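News > Buildings > March

Latest Archive Subscribe Contact

The wooden door at Tendholm keeps its brass knob for now. We looked at two lever handles from Tonar, but the knob is sound and polishes up well.

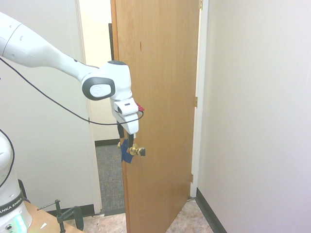 The brass knob on the Tendholm door.

Tape residue comes off with warm soapy water and a soft cloth – no scrapers on the wood, please. Spare knobs are on shelf 11 at Grustden. 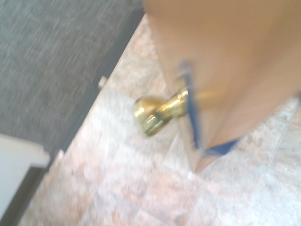

Page last changed: 2025-03-09

The speckled floor tiles stay as well. Mop them with plain water.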